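4.2 Choosing where to hold a C-clamp

The mug, the box and the wooden block have been kind to grasp planners for years, and ours was duly brought up on them. The C-clamp is less obliging. Its centroid lies in or near the opening of the C, so that a planner which aims for the middle of an object will, with great confidence, close its fingers on air. Version 5 of the Grultgate planner did so on its first outing and reported success.

We therefore dropped the centroid term and scored candidate grasps on local geometry alone. The segmented point cloud is split into patches, each patch is tested for a pair of opposing faces that fit between the fingers, and the survivors are ranked by clearance from the table and by the moment the arm would have to resist on lifting. For each view we draw 200 candidates and keep the best 7. Figure 3 shows the arm with its fingers closed at one end of the clamp, beside the pad of the screw.

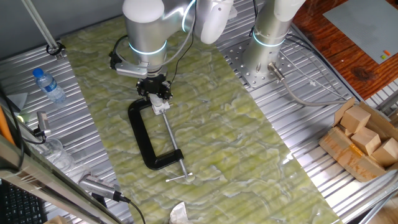
Figure 3. Grasp on a C-clamp lying flat on the marbled mat, seen from the fixed camera.

The mat deserves a word. It was bought by one of the authors for its looks, and it has cost us more hours than any other component. The polished pattern throws back the lights, and the depth estimate near a highlight wanders off by an amount that depends, as far as we can tell, on its mood. Strömberg proposed a plain grey sheet. The rest of us felt that a planner which works only on plain grey sheets had been published often enough already.

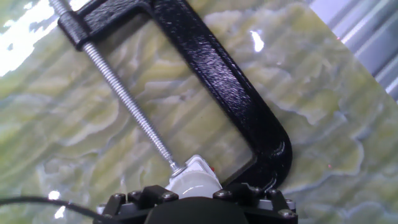
Thin parts are the second difficulty. The screw thread gives depth returns that flicker from one reading to the next, and the segmentation used to treat the screw and the frame as two separate objects, one of which it then proposed to remove. Hägglund's fix merges any two segments that stay at a constant distance over 5 successive views while the wrist moves. It is crude, it has a single threshold, and it outperformed the learned alternative on which Skjelbred had spent most of February.

All scores in Section 5 were computed over the same 853 logged attempts, with the merging step switched on and off. The threshold was fixed beforehand and left alone, despite temptation.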